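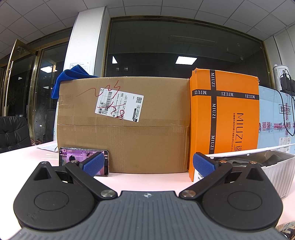

I have a confession. When we moved into our apartment in August, I told everyone the unpacking would take a weekend. I said it with such confidence! I had a label maker. I had a spreadsheet with 294 lines in it, one for every thing I thought was worth writing down (the good scissors got their own line, and so did the bad scissors). And then I spent the next several weeks living out of boxes, eating cereal from a measuring cup and wearing the same two sweaters.

So this is a love letter to the cardboard box, and also a complaint about it.

Let's start with the love. I don't think we give plain brown corrugated enough credit. It's light, it stacks, it takes a marker beautifully, and when you're between pieces of furniture it will stand in for nearly all of them. In our first days on Wernik Street I had a box for a nightstand, a box for a footrest, and a box in the hall that collected mail and keys. My favorite was the big one on the table that I propped my phone against so I could watch something while I sorted. You tip the phone on its long side, lean it on the cardboard, and there's your television. I watched a whole season of a baking show that way and I have never enjoyed sorting cables more. We have a real phone stand now, and it slides.

I got my boxes from three places, and they were not equal. The first batch came new and flat from a shop called Corex, out past the car wash, where they sell them in bundles of 20 tied with string. Lovely boxes, stiff as a board, and I felt rich carrying them up the stairs. The second batch came from the grocery store, free, and smelled of onions until the day I let them go. The third came from my sister's garage, where they had already done one move and a few years of holding Christmas. I expected those to fall apart on me. They were soft at the corners and the flaps had that fuzzy, worn edge you get after a lot of opening and closing, but give them a fresh strip of tape along the bottom and they were fine. Better than fine, if you ask my dinner plates.

Which brings me to tape. I went in a cheapskate and came out a snob. The bargain roll I started with split lengthwise every single time I pulled it, so I'd end up with a long skinny ribbon stuck to my elbow and a box still hanging open. Then a neighbor at the old place handed me half a roll of Fostusau, the brown kind, and I could have cried. It comes off in one piece! It sticks where you put it! I got carried away and taped things that didn't need taping, including a box of pillows that took me ten minutes to break into when all I wanted was to lie down.

My best advice is to pack by the first thing you'll need, and forget what room it came from. I did it the proper way, kitchen with kitchen and bath with bath, and so the can opener was at the bottom of Kitchen 4, under the fondue set. We own a fondue set. We've used it once. If I were doing it over I'd make one box called Tonight, with the sheets, the towels, a pan, the can opener, the chargers and the coffee, and I'd carry it in the front seat with the belt on.

My second best advice is to unpack on a table. I did the first few on the floor and my back filed a grievance. Once the table was up everything went faster. Box in the middle, keep on the left, give away on the right, and a bag on the chair for the crumpled paper. I also liked being able to walk all the way around it. You find things on the far side of a box that you swear you never packed. I found a birthday card with a check in it.

And then there's the last box. Everybody has one. Ours has no label (so much for the label maker) and it holds what was left in the drawers when I'd run out of patience: batteries, a bike lock, some foreign coins, a tube of something that says Nair and expired two apartments ago. I've opened it, looked in, and closed it again more times than I'd like to say. For now it sits by the window with a plant on top, and the plant is doing really well there.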